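Gray Is Not a Safe Choice
By Sarita Dixit

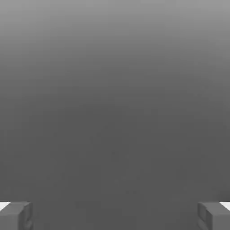 Every decorator I've hired or argued with in the past 4 years has told me that gray is safe. It goes with everything, they say, and it will help when you sell. I have my doubts. Mohit Pant, who runs the paint counter at Tekden, once handed me a fan of 80 neutrals and watched me fail to tell most of them apart. Then he admitted that customers bring back more gray than any other color. I can see why. A plain gray surface hardly ever stays one gray: the one at the top of this page is pale and slightly silvery along its upper edge and gets close to charcoal by the middle, and a living room wall will do much the same to you between the ceiling and the baseboard. The little chip from the store tells you none of that.

My sister-in-law had her whole downstairs done in February by a firm called Janenside. Two visits, a mood board, a bill I won't repeat. The board showed the walls next to brass lamps and a big fern, and of course it looked lovely. She owns neither. What she has is a north-facing room, a brown couch she likes and walls that turn blue by four in the afternoon.

I'm told the answer is layering, meaning more cushions. Maybe. To me it sounds like being sold the cure by the people who sold you the cold – and the cushions at Carretero aren't cheap.

Bimla Vashisht, my neighbor, painted her hallway a strong mustard against all advice. I didn't like it at first and I'm still not sure about the trim. But people stop and talk in that hallway. In my sister-in-law's front room they ask if she's finished decorating yet.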